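Sim-only training for two-arm placing, worth it?

kbrakena
Posted in January
Has anyone here tried the Ghoneim recipe for two-handed placing? The idea is you train on 3,000 simulated episodes, then add 900 real ones at the end. I ran it on our Rurnico setup and the sim-only policy did way better than I expected.

haziq_l
Better at what, though? My sim policies love to let go over the rim and count it as a win. I'd check your success test before celebrating.

kbrakena
Fair – mine scores a drop only if the object ends up on the tray floor. I re-ran it with 2 seeds and they agreed.

ghiz_erraji
2 seeds is nothing, sorry. And is the tray always in the same spot?

kbrakena
It shifts and turns a little each episode, and the color changes too. I'm using a pink one a lot lately, with both hands working over the far rim. 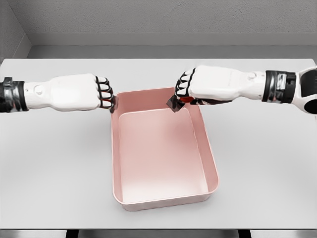

The part I'm still fighting is timing. If one hand lags, the other one just waits, and then the episode runs out. Masovley has a longer time limit, so I may borrow that setting.

haziq_l
Don't! You'll just hide the lag. Fix the action chunks first.

ghiz_erraji
I'd do both and post the curves. More seeds please.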